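Broltbridge Shared Meals Survey: data card

A household survey of what people eat, when they eat it, and who they sit down with. This card covers the tidied release, version 6.
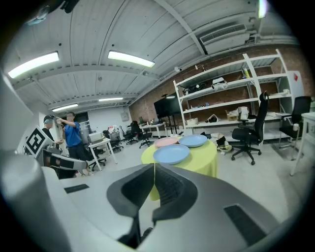
Contents of the release

meals.csv: one row per meal
households.csv: one row per household
foods.csv: the food code list used in meals.csv
notes.txt: changes since version 2
form.pdf: the paper diary as given to households

All the tables are comma-separated, UTF-8, with a header row. Text fields are in double quotes. Empty cells mean the question was left blank. A dash means the household wrote that the question did not apply.

Background

The survey began as a small piece of work on evening meals in Broltbridge and the villages on the Rikley side of the river. Earlier local surveys asked what food was bought. They said little about how it was eaten, and they missed food that came from gardens, allotments, work canteens and relatives. The diary was written to fill that gap.

Households kept the diary through December. That month was chosen for practical reasons and it shows in the data. There are more large meals, more visitors and more cold leftovers than you would find in, say, March. Do not use the release to estimate a yearly average.

Who took part

222 households returned a diary. One was withdrawn at the household's request after the first release, so households.csv has 221 rows. If you have an older copy with 222 rows, please delete it and use this one.

Households were found through notices in shops, the library and two doctors' surgeries, and by leaflets through doors in Nivier. They chose to take part, and were not drawn at random. People living alone are under-represented. Families with children at primary school are over-represented. Student houses are nearly absent because term had ended in most cases.

How the diary worked

Each household filled in one page per meal. The person who cooked or laid out the food was asked to do the writing, though many households took turns. A meal was defined as any occasion when at least one person sat down to eat. Food eaten standing up or on the move was to be left out, but some people put it in anyway. Those rows are kept and have "standing" set to yes.

Portion sizes were not weighed. Households wrote small, medium or large, going by their own idea of what those words mean. A large portion in one house may be a medium one next door.

Columns in meals.csv

household_id: matches households.csv
meal_id: unique within the household, not across the file
start_time: 24-hour clock, as written by the household
end_time: the same, often blank
place: kitchen, dining room, living room, garden, other
seated: number of people who sat down
visitors: number of those who do not live in the household
food_1 to food_6: codes from foods.csv, main item first
portion: small, medium or large
leftovers: yes, no or blank
screen_on: yes if a television, phone or tablet was in use during the meal
standing: yes or blank
remarks: free text, lightly edited

Columns in households.csv

household_id
area: Broltbridge, Rikley or Nivier
adults
children
cooker: gas, electric, both, other
table: yes if the household has a table everyone can sit at
garden_food: yes if any food in the diary was home-grown

Food codes

The codes follow the Joshi list, which groups foods by the way they are served. Soup is one group whatever is in it. Pies, savoury and sweet, are another. This suits questions about meals and is poor for questions about nutrition. There is no way to get calories or salt from these files, and we would ask you not to try by matching the codes to another table.

Mixed dishes were coded by their largest part. Where the diary gave only a name such as "stew", the general code for that group was used.

Known problems

Start times cluster on the hour and half hour. Treat them as rounded.

Breakfast is thinly recorded. Many households seem to have filled in the evening pages first and lost interest in the rest.

The "place" question had no box for eating in bed. Those meals are under "other".

In version 2 the visitors column included people who live in the household but had been away. This was put right in version 3.

A few remarks are in Welsh or Polish. They have been left as written.

Privacy

Names, street names and workplaces have been taken out of the remarks. Ages were never collected. Areas with few households have been merged into their nearest neighbour. Please do not try to work out who any household is, and tell us if you find a remark that gives somebody away.

Use

The files are free for teaching and research. Name the survey and the version number in anything you publish. Commercial use needs written permission.

Corrections

Send corrections with the household_id and meal_id of the row. Fixes go into the next version and are listed in notes.txt. Older versions are not kept online.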